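Wurkness 2 Review: Good Planner, Annoying Everything Else
Tuesday, August 13, 2024
By Loubna Abdel Hamid

Print this article | E-mail this article

Short version: buy it if you run two arms. Skip it if you run one.

Long version. Wurkness is a planning and sim package from Halvorsen, version 2 shipped in July, and I've had it on my work machine ever since. Two-arm setups only for this review. Simple table, mat, some stands with colored rings, a few blocks. Nothing fancy. I wanted to know if the planner keeps the arms out of each other's way without me babysitting it.

Install was quick. License server was not. Lost a morning to that, support did answer same day, fine. 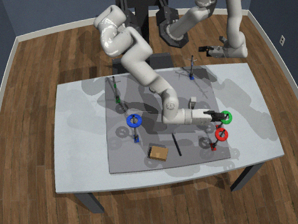
The planner is the reason to pay. You can plan for one arm and park the other, or plan both together, and switching is a single dropdown. In the old version that was a config file and a restart. I ran 60 ring tasks with default settings and got 18 failed plans, which is bad. Then raised the sampling limit from default to 400 and only two failed. So why isn't that the default?? Planning got slower, still ok for me. If you replan on the fly you'll feel it.

Grasp tool is good on blocks. On rings it keeps proposing grasps right next to the post, and you have to weed those out by hand. There's a clearance slider, it's buried under Advanced, and it resets when you close the project. Please fix.

Perception side is thin. Sim gives you perfect poses and theres a noise option, but it's the same noise on every object. My colleague Lahcen Helmy wrote a small plugin to set it per object, took him an afternoon. Should be built in.

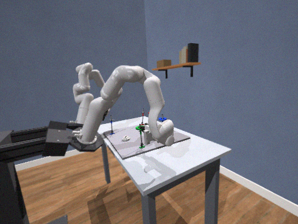

Viewer is nice, smooth, shadows on by default. Turn them off when you're debugging, they clutter things up. Frame markers can be toggled one by one, but not by group, so on a busy project you are clicking forever. Camera presets save properly now. Finally.

Logging: much better. Every plan gets a record with the seed, so you can replay a bad one exactly. I used this more then anything else in the package.

Docs are patchy. The Python pages are decent, the C++ pages still show version 1 calls in places. The forum is more use.

Compared with Cludik, it's slower to set up and a lot better with two arms. Cludik has the nicer editor. For a single arm on a bench I'd stay with Cludik and keep the money.

Crashes: three, all while importing meshes. Autosave caught two of them.

Score: 7/10. Would be an 8 with sane defaults.

Related items
Cludik editor, six months in
Lillov force sensing plugin: first look
42 keyboard shortcuts for Wurkness
Writing your own noise model, by Lahcen Helmy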